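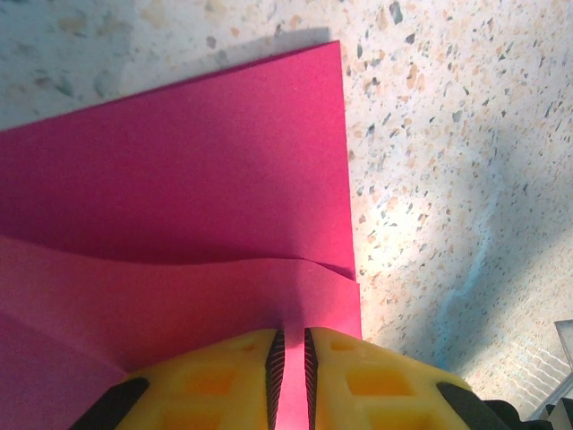
Figure 5.1 Wrist camera view during a paper-folding demonstration. A strip of the sheet is visible between the serrated inner edges of the two fingers.

Chapter 5
Teaching by Demonstration

5.1 Introduction
5.2 Kinaesthetic teaching
5.3 Teleoperation
5.4 Recording and time alignment
5.5 Segmenting a demonstration
5.6 Faults in demonstration data
Exercises

5.1 Introduction

Chapters 2 and 3 dealt with tasks that can be written down in advance as a sequence of poses. A pallet has a known pitch, a fixture has a known position, and the arm moves between them along a path the programmer has chosen. Folding a sheet of paper is harder to treat in this way. The sheet bends under its own weight, its shape depends on how it was picked up, and the position of the crease is fixed only once the two layers have been brought together. A programmer who tries to state all of this as rules will usually produce a long program that works for one sheet on one table.

A person can fold the same sheet without stating any rules. Teaching by demonstration makes use of this. The person carries out the task through the robot, the robot's sensors record what was done, and a control policy is fitted to the record. The quality of the policy is limited by the quality of the record, and most of this chapter is therefore concerned with how demonstrations are given and stored. Fitting the policy is left to Chapter 6.

Two ways of giving a demonstration are in common use. In kinaesthetic teaching the operator holds the arm and moves it by hand while the motors compensate for gravity. In teleoperation the operator moves a separate input device and the arm follows. The choice affects the data in ways that are easy to overlook. An operator's hand on the arm adds forces that will be absent when the policy runs, and it may also block the camera. A remote operator adds no such forces but has to work with delay and often with little or no sense of touch.

The view in Figure 5.1 is typical of what a wrist camera supplies. The fingers always occupy the same part of the image, which makes it simple to judge how the object lies relative to the grasp. The magenta sheet stands out well against the pale speckled counter, and the step between the two layers near their right-hand end can be made out. The view has weaknesses as well. Part of the counter is washed nearly white by glare, and the left side of the lower layer passes out of view. A second, fixed camera is normally added to cover what the wrist camera misses.

Grasping paper at its edge also shows why joint positions alone make a poor record. A finger opening that grips a single thickness differs very little from one that lets the sheet slip, and the difference may be smaller than the resolution of the gripper's encoder. Motor current or a force reading should be stored alongside position wherever the hardware allows it.

The running example in this chapter is the Kulthorpe folding set, a collection of 198 teleoperated demonstrations recorded by Wichai Khunthong and Nhi Mạch on a Preneck arm. Each demonstration begins with a flat sheet and ends when the operator releases the finished fold. Failed attempts were kept and labelled, and Section 5.6 returns to them. The same data are used in the exercises at the end of Chapter 6.

After working through this chapter the reader should be able to:

– choose between kinaesthetic teaching and teleoperation for a given task
– specify which signals are to be recorded, and at what rate
– align camera images with joint and gripper data
– divide a demonstration into approach, grasp, motion and release
– recognise pauses, regrasps and operator corrections in a record

Notation follows Chapter 2. A demonstration is written D, and consists of pairs (o, a), where o is the observation at a time step and a is the action commanded by the operator at that step. The commanded action and the measured motion of the arm are different quantities – the arm lags behind the command – and they should be stored under separate names.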